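October, late, past 2 in the morning

I can't sleep, so I may as well write this down while it's still fizzing about in my head. We saw the occultation! We really did, from the field behind Stendow church, with the clouds rolling off to the east like somebody had pulled a cloth away. I've been home for an hour and my toes still haven't come back, and I keep getting up to look at the recording again.

I should start at the beginning because I'll want to read this in ten years' time and I'll have forgotten the order of everything.

Qianru Dai rang at tea time to say the forecast had changed. All week it had been solid cloud and I'd more or less given up (I'd even put the big eyepiece case back on top of the wardrobe). She said there was a gap coming over from the west and that if we were set up by eleven we might just catch it. I left half a plate of pasta on the side and went out to scrape the leaves off the car.

The asteroid was Menby. It's a little lump of rock out in the main belt, much too faint for me to see in my own telescope, and tonight it was due to slide in front of a perfectly ordinary star in Taurus. For a few seconds the star would go out. That's the whole event, a star going out and coming back, and I drove over an hour down wet lanes for it and would do it again tomorrow.

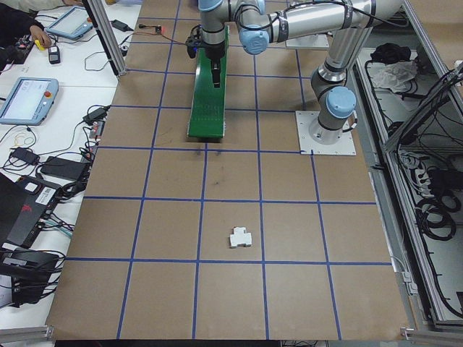

Why watch a star vanish behind something you can't see? Each person along the track times how long the star is gone, and when you lay all those timings side by side you get the outline of the asteroid, worked out from back gardens and lay-bys.

I love that so much. Tobiloba Ogbonna had us strung out in a line across the county, all crossing the path at different points, so every one of us had a separate slice through the rock. His own spot was a car park by the reservoir. Viktória Bozsik had the northern edge, which was the brave one to take, as the shadow could easily have missed her altogether. A miss still counts, mind you. If the star stays lit for you then you know the asteroid stops somewhere short of where you're standing, and that's a proper result, though it must be a cold sort of drive home.

Qianru and I were near the middle. We got to the field a bit after ten and there was mist lying in the dip by the gate, so we lugged everything up to the top hedge. The ground was soft and I had to put the tripod feet on three old roof tiles to stop them sinking. Then the finder had dewed over. Then I couldn't find the star! I knew that patch of sky from the chart, I'd practised it from the back step, and out there in the real dark with so many more stars showing I was completely lost. I went from Aldebaran and hopped, and hopped wrong, and went back and hopped again. Qianru was very calm. She poured the tea and said we had ages.

I got it with 7 minutes to spare. There it was in the middle of the screen, a dull little white dot, with two fainter ones beside it just as the chart had them.

The other Qianru -- Qianru Song, who I still haven't met in person -- was running the timing signal check over the phone and reading out who was ready. Baoshan Long had thin cloud. Tobiloba was fine. Viktória had a fox sitting by her car. I said "Stendow ready" in a voice I didn't recognise.

And then we waited, and I noticed I was holding my breath and made myself stop because I was fogging the screen.

It went out. No fading, no flicker, just gone, between one blink and the next, and the two faint ones beside it carrying on as though nothing had happened. I'd thought I might miss it or not be certain. There was no doubt whatsoever. Qianru grabbed my sleeve. I counted under my breath, got to 4, and it snapped back on, and both of us yelled so loudly that a light came on at the farm.

I keep thinking that for those few seconds we were standing in a shadow. Starlight that had been on its way since long before I was born got all the way to the asteroid belt and hit a rock, and the dark bit behind the rock swept over the hedge and the field and the two of us and went off towards the coast.
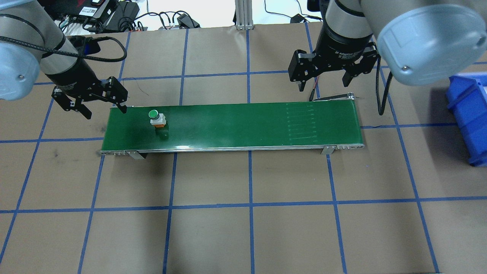 Green belt on the blue-taped grid.

The reports came in while we were packing up. Tobiloba got it, a touch longer than ours. Baoshan got it through the thin cloud, though he says his trace is noisy and he wants to go over it properly before he gives a number. Viktória had a miss! So she was off the edge after all, and she was thrilled, because it pins down the northern limit better than anybody had hoped. She stayed out afterwards to look at Jupiter with the fox.

Tobiloba thinks there's something odd in his reappearance, a sort of step, where the star came back partway and then fully. It might be nothing. It might be a close double star that hasn't been spotted as one, which would be tremendous, and he's told all of us not to get excited, which has had no effect on me. I've been through my own recording four times looking for a step and I can't honestly say that I see one. There's one dim point as the light returns and it could easily be the air wobbling.

Things to put right before the next one. Dew heater for the finder, definitely. Fresh batteries in the red torch (it died as I was doing up the case and I packed the last bits by feel). Practise the hop from somewhere properly dark, and print the chart larger. Bring the thick socks. Also the roof tiles were brilliant and should live in the boot.

I was at 90 times for a bit while we had Saturn low in the west before it all started, and the rings were so sharp that I said something rude. Qianru wants to bring her niece next time and start with that. I think she should, it's what got me. I was nine, on my uncle's patio, and I accused him of sticking a picture on the end.

It's clouded over again now. I just went and looked out of the landing window and there's nothing up there at all, only the orange from the town. We had a gap and we were under it.

Need to send my file to Qianru Song before breakfast, with the position of the tripod, which I wrote on my hand and have very nearly washed off. Copying it out now and then bed.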